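3.2 Anordnung der Gegenstände auf kleinen Arbeitsflächen

In der zweiten Teilstudie haben wir untersucht, wie Geschirr und kleine Küchengeräte auf einer begrenzten Fläche angeordnet werden, wenn kein Oberschrank zur Verfügung steht. Solche Situationen sind in Einzimmerwohnungen und in Teeküchen sehr verbreitet, sie wurden aber in der Literatur zur Haushaltsergonomie bis jetzt wenig behandelt. Die meisten Arbeiten gehen von einer vollständigen Küchenzeile aus und betrachten vor allem die Greifhöhe. Für unsere Fragestellung ist dagegen die Grundfläche die knappe Größe.

Die Auswahl der Gegenstände folgt der Dornness-Liste, die wir schon in der ersten Teilstudie (Abschnitt 3.1) verwendet haben. Aus dieser Liste wurden sechs Gruppen übernommen: Backgeräte, Teller, Trinkgefäße, Halterungen, Besteck und Kleinteile. Insgesamt wurden 10 verschiedene Anordnungen festgelegt. Nicht in jeder Anordnung kommen alle Gruppen vor. Besteck zum Beispiel fehlt in denjenigen Anordnungen, bei denen nur das Abstellen von Tellern und Tassen betrachtet wird.

Als Ordnungsprinzip unterscheiden wir zwischen stehender und hängender Aufbewahrung. Eine Tasse, die auf dem Tisch steht, belegt immer mindestens die Fläche ihres Bodens, und der Henkel braucht zusätzlichen Platz zum Greifen. Wenn die Tassen an einem Ständer hängen, teilen sie sich die Fläche des Fußes, allerdings ragen sie seitlich darüber hinaus. Dieser Überstand wird in der Praxis oft unterschätzt. Wir rechnen ihn deshalb zur belegten Fläche, auch wenn darunter noch ein flacher Gegenstand liegen könnte.

Bei Geräten mit Klapptür ist die Sache komplizierter. Ein Minibackofen benötigt geschlossen nur seine eigene Standfläche, im geöffneten Zustand kommt aber der ganze Schwenkbereich der Tür hinzu. Wir schlagen vor, diesen Bereich als »bedingte Fläche« zu führen – er darf kurzzeitig überdeckt sein, jedoch nicht dauerhaft belegt werden. Abbildung 6 zeigt eine Anordnung mit geöffnetem Ofen, Teller und Tassenständer. Die Tür ist hier nach rechts heruntergeklappt, also zu der Seite, auf der sich auch das Geschirr befindet.
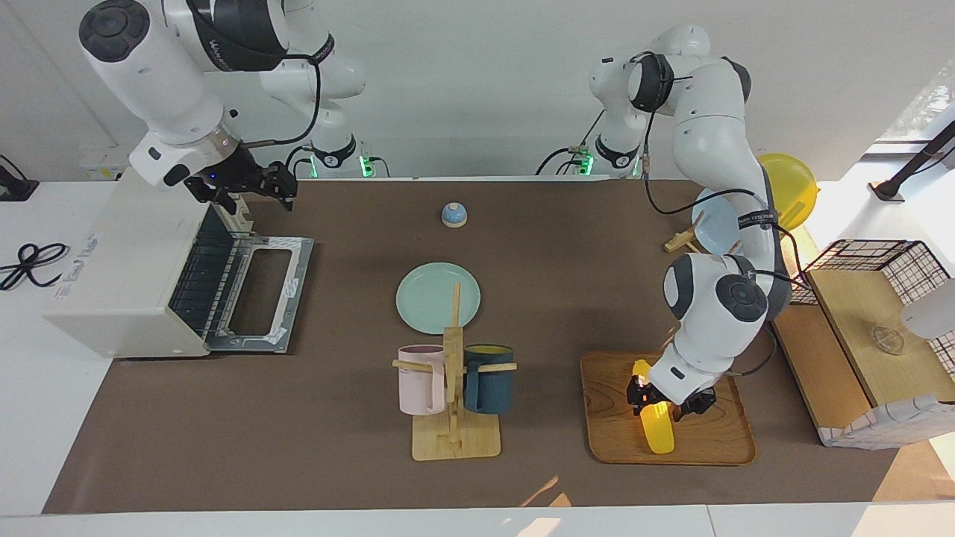
Abb. 6: Minibackofen mit offener Tür, mintgrüner Teller und Tassenständer aus hellem Holz mit zwei hängenden Tassen; dahinter eine hellblaue Glocke.

Für die Auswertung wurde jede Anordnung zuerst mit geschlossener und danach mit offener Tür betrachtet. Die Differenz beider Werte nennen wir Türzuschlag. Ein hoher Türzuschlag muss nicht unbedingt ein Nachteil sein, weil die Fläche vor dem Ofen beim Kochen auch zum Vorbereiten genutzt werden kann. Kritisch wird es erst, wenn ein Gegenstand weggeräumt werden muss, bevor man die Tür öffnen kann. Dieser Fall wird in Abschnitt 3.3 getrennt behandelt.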